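Javivo tariff notes – README

Last touched 12/2/18

Hi! I started Javivo because I kept losing track of which customs duty applied to which kitchen appliance, and which country a thing had to "come from" before it got the lower rate. It's a plain table of import rules for small household goods, typed up by me from public tariff schedules. There are 400 rows at the moment, and I add more when I have a free evening.

What's in it

Each row is one product going from one country to another. You get the tariff heading, the normal rate, the reduced rate if there's a trade deal, and the origin rule written out in everyday words (my words, so please check the legal text before you ship anything!). The countries column has 30 different names in it. I used short names and not codes – I can never remember the codes.

The origin_note column is the messy one. Some rules go by how much of the value was added locally, others by whether the parts fall under a different heading from the finished product, and a few let you pick. I left those last ones as a single long note with the word EITHER in capitals.

What changed in July

I merged in the old Vuvari sheet, which had 71 rows on small motors and heating parts. Two of its columns had been swapped by mistake, so if you downloaded a copy before then, please grab a fresh one. I also dropped the Cormier spellings of the product names. Sorry if your script depended on them.

Files

rates.csv – the main table
origin_notes.txt – longer notes, same row numbers
countries.txt – the names I use

The product groups are ovens and microwaves, kettles, fans, irons, and "other", and other is getting far too big.

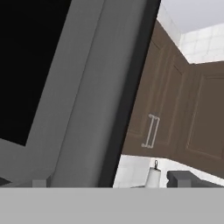

Simulated view of a large gray appliance, most likely a microwave.

Known problems

Quotas aren't covered at all. Rates that change with the season are listed at their highest. Jerkero, the little lookup script in the tools folder, still chokes on blank lines – delete them first and it runs fine.

Using it

Take it, change it, share it. If you spot a wrong rate, open an issue with the row number and a link to the schedule you're reading from.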